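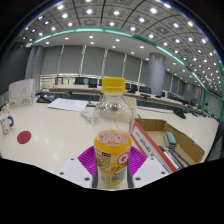
From: Farhad Parsa
To: pratora-dev list
Subject: Re: [pratora-dev] pose tracker drops out on clear bottles

Hi Ladan, hi all,

On Monday Ladan Kermani wrote:
> Running the new tracker over the Erdale episodes and I keep
> losing the object as soon as the fingers close. Opaque stuff
> is fine. With clear bottles the mask shrinks to the cap and
> the pose starts spinning. 34 episodes affected so far. Is
> this the segmenter or my config? I'm on the default yaml,
> only changed the crop.

Not your config, or only a little bit! I got the same thing over here and spent most of yesterday evening poking at it (sorry, Kamran, that's why the GPU box was busy).

The segmenter is happy with the yellow cap and it's happy with the label. What it hates is the bit of clear plastic in between, where you're basically looking at the room all bent out of shape. So it splits the bottle into two blobs, and our code keeps the one with the higher score, and the cap wins nearly every time. A cap is round, so there's nothing to pin down the yaw, and off it spins.

Two things helped me. First, set merge_blobs to true in tracker.yaml and bump max_gap_px to 47. Second, turn off the lens-border crop. You said you'd changed it, and I bet you're trimming too much off the bottom. With the fisheye, the base of the bottle sits right down by the black area, so a tight crop eats into the label.

With both changes I ran 2,783 frames and the pose held through the grasp in all but 2 short stretches. Both of those are when the label logo turns away from the camera, so I think that's a separate problem (symmetry again, ugh). Ardalan had a branch with a yaw prior in it, I think it was called sharifi-yaw? Does that still build?

One more thing, the finger mask. The magenta ones get masked out fine, but the dark grey strips down by the bottle don't, and they bleed into the object mask a bit. I just added a second color range by hand. It's ugly and I'm not committing it until someone has looked at it.

Can you try the yaml changes on three or four of your bad episodes and send me the logs? The plain text ones please, my viewer still chokes on the others.

Cheers,
Farhad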